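Thursday
Posted by a list member, Osness Guesthouses list

Re: Did anyone go to the Notholm open day?

> I see Prudex had their open day at Notholm and I meant to go, but the boiler had
> other ideas. Could someone who was there tell us whether the bedroom robot does
> anything useful? The leaflet says it "supports room teams in the hard to reach
> zones of the guest bedroom". I have room teams. They are me and my sister-in-law,
> and our hard to reach zone is Sundays.
>
> Also is it true about the price, and can it do stairs? We are all stairs here.

I went, and I've still got the lanyard. Taking your questions out of order: no, it can't do stairs. It arrives at a floor by lift or it doesn't arrive. I asked what people without a lift were expected to do and was told that this was "really useful feedback".

Doors opened at 10 and they had us out by 3, with a sandwich lunch in between that ran to egg and more egg. The first hour was slides. After that they took us up in small groups to a bedroom they use for demonstrations, done out like a decent mid-range double, and we stood in the doorway and along the passage while the robot, called Mushi, got on with it. The person on tiptoe at the back was me. They relay what it sees to a screen on the landing, so I ended up watching most of it there, in more comfort, next to the biscuits.

The morning's job was the bedside. You'll know the sort of place: a round table fitted in between the bed and the wall by someone who has never had to get a hoover past it, with a telephone on top and sockets behind. Prudex like it as a test for the same reason the rest of us hate it. Mushi has to go up to the table, look it over from above, then get its arm down low and check the floor and skirting behind for anything left, before going off to report that the corner is clear. Anything it finds, it is meant to pick up. 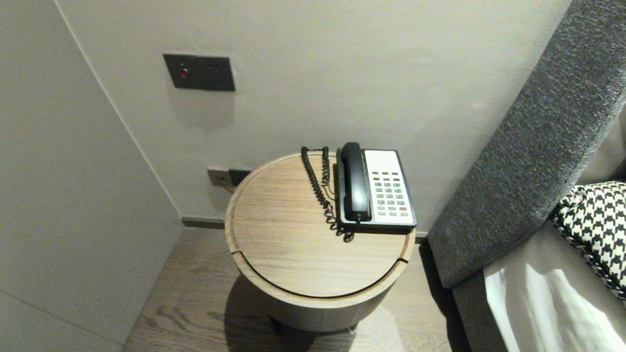
It is slow. I want to be fair, so I'll say it is carefully slow, like somebody carrying a full teapot across a room of relatives. It stops, has a look, thinks about it, moves a little and has another look. Our presenter filled the gaps by telling us how much it was learning. By the second pause a man near me had started checking the cricket.

What did impress me was the telephone. Those curly cords are a menace, I've had one off the table with a duster more times than I'd like, and the robot is taught to treat anything with a flex as none of its business. I saw it come to the bedside over and over during the day and it never once touched the phone. I can't say the same for the visitors, one of whom picked it up to see if it worked. (It didn't.)

The low part is where it earns its keep, if it's going to. I am at an age where getting down to look under a bedside table is a decision, and getting back up is a separate one. Mushi simply puts its arm there. On one go somebody from the audience was invited to hide something for it, and hid an earring back, and there followed a long quiet period. It did not find the earring back. In the end neither did the somebody, so if you stay in that room, wear slippers. It got a sock the next time, first attempt, and there was applause — rather more than a sock deserves, but we'd been standing a while.
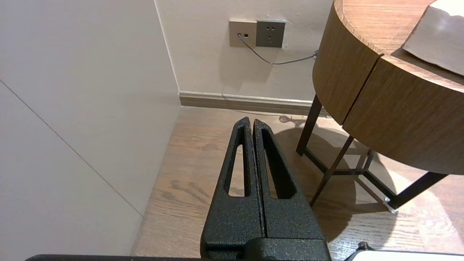 On the money. The figure going round is right: £2750 to set it up in your building, and then £195 a week after that, which includes the "mapping refresh" you need whenever you shift the furniture. I move mine every time a guest asks for a cot. I did the sum on the back of the feedback form and then had to hand the form in, so they have my views in full.

What it won't do, as of this visit: make a bed, strip a bed, open a window, clean a bath, or find the television remote when it has gone down the side of the mattress. They say the remote is coming. I'd have started with the remote.

Would I have one? Not in my house, with my landings. If I ran one of the big places by the ring road, with lifts and long corridors and every room the same, I would at least let them come and try it for a week. The staff I spoke to over the egg were sensible people and didn't pretend it was finished, and one of them told me quite cheerfully that the wheels disliked thick rugs.

They are doing another day in April for anyone who missed this one, same place. Park at the back, as the front is permits only and the machine is less forgiving than Mushi. If anybody from our end is driving I'd share petrol, and I have a second earring back we could take along.

Hope the boiler is behaving.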